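Home – Projects – Gallery – Contact

Teaching the arm its way around a PC

I've been spending my evenings showing a robot arm how to work inside a desktop computer, and I'm hooked! We call the project Driltow. Rigoberto Xolalpa got me started, and for my first few tries I pushed the arm around by hand (tiring, and my elbows kept getting in the way). Now I mostly drive it by remote control, which feels like a claw machine that does what you ask – well, most of the time.

A demo is just me doing the job once, start to finish, while everything gets recorded. Then I do it again. Raghda Matar wants 2,000 of them before she'll train anything, so I've learned to keep the coffee close. She also throws out any run where I dither over a part, so my score isn't as good as I tell people it is.

My best tip so far is to come in from straight overhead and slow way down before you get to the board. Narendra Pant does it in one smooth move and I'm very jealous. 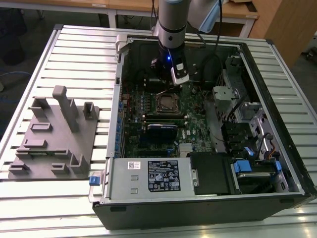

2 min read

Gripper down in the Dell tower, with the case on its side and the CPU socket sitting empty. I like how the camera on the wrist looks down at the motherboard – I'd be lost in all those cables without it.

Recent galleries
Bitard: first drives with the new controller
Dabbas bench tour
Shadi Khalaf's cable wall
Three ways to ruin a demo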